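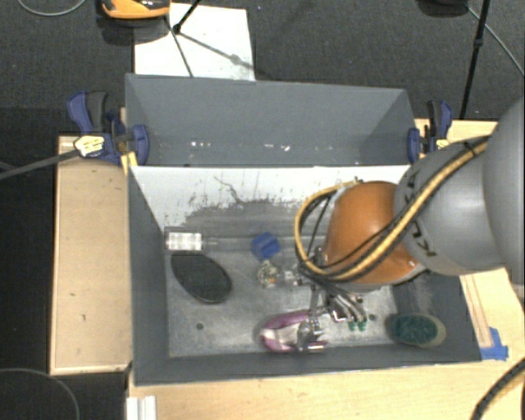

Posted by oratile_z, 12 Feb 2019
Kivivville Home & Garden Board > Paint and Finishes

Touching up scraped paint, or start over?

Hi everybody! I finally have a free month and I'm working through all the beat-up painted metal in my garage (my aunt left me a lot of it, bless her, mostly tool chests and an old potting bench). Some pieces only have chips along the edges, but a couple are scraped nearly all over and smeared with gray gunk. Do I feather the edges and touch up, or strip the whole thing? I've got 88 dollars to spend and more patience than skill.

Reply from bheki_m
Welcome! I've been painting old metal for 17 years and I'd touch up anything that still has good paint on most of it. Wash it well with dish soap, scuff with a gray pad, prime the bare spots, then two thin coats. My mother's bread box was done that way in 2000 and it still sits on her counter looking lovely.

Reply from ArashA
Have to disagree with Bheki, friendly as he is. Touch-ups on old paint always show, the sheen never matches, and then you're annoyed every time you walk past it. Strip it and do it once. Just test for lead first, please, if your aunt's things are as old as they sound.

Reply from bheki_m
Always show? Come over and find mine, I'll put the coffee on! Good point on the lead though, I should have said that.

Reply from fatima_mabuza
I'm somewhere in the middle (as usual). The bench I'd strip, because it takes a beating anyway and you want the primer on solid metal. The chests I'd leave alone except for the rust. Are the drawers painted inside too? If so leave those, they stick something awful once you add a coat.

Reply from oratile_z
Thank you all so much! They are painted inside, so I'm glad you asked. Going out for lead swabs this afternoon, and I'll start with the smallest chest.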